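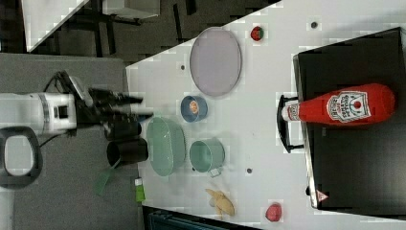

Preparing and Running a Shared Tabletop Work Cell: Good Practice for Operators

Revised June 25, 2026. Prepared by Erhan Karaca, Ondcombe Robotics Teaching Laboratory.

Purpose

These instructions set out how a tabletop cell with a single arm is to be prepared, run and handed over. They apply to every cell in the Ondcombe laboratory and to the two cells on loan to the Pereyra building. Operators who have completed the Torley induction may work from this page alone. All others must work beside a person who has completed it.

Before power is applied

1. Read the last entry in the cell log. If a fault is recorded and not signed off, do not proceed.

2. Check that the arm is firmly fixed to its mount. Try the mounting bolts by hand; do not use a wrench unless a bolt moves.

3. Follow each cable from the base to the wrist. A cable must have enough slack for the full reach of the arm, and no more than the guide clips allow.

4. Confirm that the emergency stop is within reach of the place where you intend to stand. Press it, release it, and enter the result in the log.

5. Remove cups, phones, tools and papers that are not part of the task.

Setting out the objects

Each task has a layout card. Place the objects as the card shows, beginning with the largest. Tall or heavy items go where the arm does not need to pass over them. Small items may be moved between trials, but only within the area marked on the card.

Objects that can roll should be set down and released slowly. If one does not stay where it is placed, exchange it for another of the same kind and note the exchange.
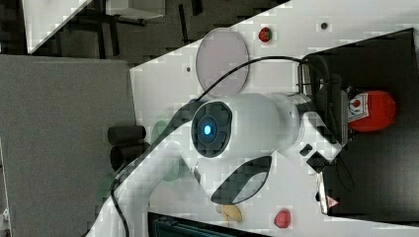
Page 2

First motion

The first motion of any session is made at reduced speed. The limit at Ondcombe is 65 millimeters per second at the gripper, and it stays in force until the arm has completed one full path without contact. Operators stand outside the marked floor line while the arm is powered. A status light is not proof that the arm is safe to approach — the controller screen is the only accepted source for that.

Watch the cables during this first path. If a cable tightens, catches on a joint or drags an object, stop the arm and return to step 3.

Normal running

Once the first path is complete, speed may be raised to the value on the layout card. A session runs for no more than 40 minutes, after which the operator takes a break or hands over. One person holds the stop control at all times and has no other duty while doing so.

Reaching into the cell

No one reaches over the table while the arm is powered. To reset an object, pause the program, engage the stop, say "stopped" aloud, and wait for the second person to repeat it. 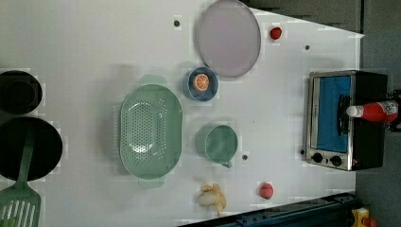
Only then may a hand enter the work area. Replace the objects in the order given on the card and compare the finished layout with it before the stop is released. Items that belong together, such as a pan and its spatula, are reset as a pair.

Clearance and blocked views

Clearance must be judged from more than one position. An operator who relies on an overhead view alone will lose sight of whatever lies beneath the arm.
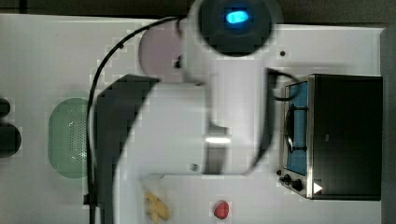 Clearance checks are made with the arm held at the lowest point of its path. Move to each open side of the cell in turn and look along the table surface. From overhead, a low item such as the yellow one at the bottom edge can lie partly under the arm, and its distance from the link cannot be judged from there. Cables need the same attention where they hang across the edge of an appliance, as the shorter one does at the stove. If clearance is in doubt, move the object or change the path, and record which was done.

Closing the session

Return the arm to its rest position and switch off power at the controller. Put the objects back in their bin, sign the log, and report any damage on form 389. The form goes to Ataberk Aksoy, who also keeps the layout cards and the Brirnine controller manuals.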